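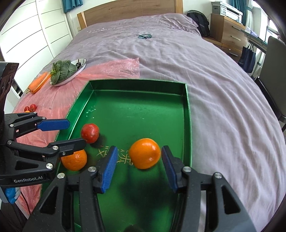
Most gripper comparisons I read are settled on the wrong surface. The parts go on a machined plate, the plate goes on a bench that weighs more than the operator, and the result is a grasp rate with a decimal in it. I think these numbers say very little about how a pair of fingers will do in a home, and I think groups that publish them should stop using the word "household" in their titles.

My case rests on fruit, a metal tray and a mattress. An orange is close to a sphere, heavy for its size, and has a peel that deforms slightly before it slips. A rigid jaw with a ribbed pad handles it well if the two pads close at the same height. On a bench they do. On a bed, the tray tilts under the weight of whatever leans on its rim, and the contact points move off the centerline. The failure is always the same: the fruit rotates about the lower pad and rolls out toward the wrist.

In April I ran 144 grasps with two pad sets, Vuorinen ribbed and Lerngate smooth. On the bench the gap between them was too small to argue over. On bedding, the smooth set dropped 16 pieces of fruit and the ribbed set dropped six. I would not defend those figures as a benchmark. The sample is small, one operator did all of it, and I changed the closing speed once near the start. The ranking held in every block, though, and the bench would have told a buyer to take the cheaper pads.

The second objection to bench work concerns two hands. With a single gripper the tray can drift and the operator corrects without noticing. With one gripper on each of two mandarins in the same tray, any side load from one goes straight into the other through the rim. That coupling is a property of the task, and it should be measured.
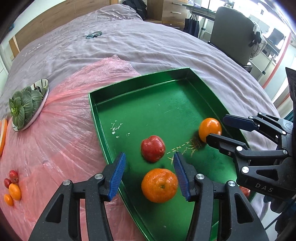
Vilgot Tveit read a draft and disagreed: a soft support adds variance that cannot be assigned to either the fingers or the hand moving them, so a lab that starts there will spend a month tuning pads to fix a mattress. He would characterize friction and closing force on a fixed plate first, and go to bedding only with the numbers in hand.

I accept the order and reject the emphasis. Fixed-plate friction data is useful for rejecting a bad compound. It takes an afternoon. The trouble is that the afternoon tends to become the whole study, and the soft-support trials end up in an appendix or in the next grant. Parow's last two pad revisions were both tuned on a plate, and both came back to us with a stiffer backing that made things worse on anything that gives.

There is also the matter of sheet plastic. Crumpled film over bedding is a bad surface in three separate ways. It slides, it folds up between the pad and the object, and it throws highlights that move when the fingers do. The last one matters to anyone who plans to train on wrist camera footage. A red apple with a glossy skin on a shiny pink sheet is a harder segmentation problem than any matte cube, and wide lenses make it worse toward the sides of the image. Enikő Bodnár's notes from the Clindton trials put the loss from reflections at roughly 2 percent of usable clips, and I expect it to be higher with a window nearby.

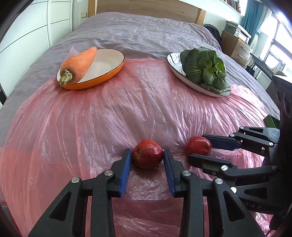

*Open jaws on two apples, plastic sheet over a mounded bed.*

The mound is the part I would keep if I had to drop everything else. An object resting on a slope needs an approach angle, and a finger with a deep black arm behind the pad will often touch the sheet before the pad reaches the equator of the fruit. A thinner arm solves that and gives up stiffness. Bench trials reward stiffness and never charge for depth, so the fingers keep getting thicker.

What I would ask of reviewers is modest. If a paper claims home use, request one block of trials on a support that moves, with the drop count stated next to the bench figure and the closing speed given for both. For two-handed work, request the same block with both grippers loading one tray. The bench figure can stay in the paper, in the section on materials.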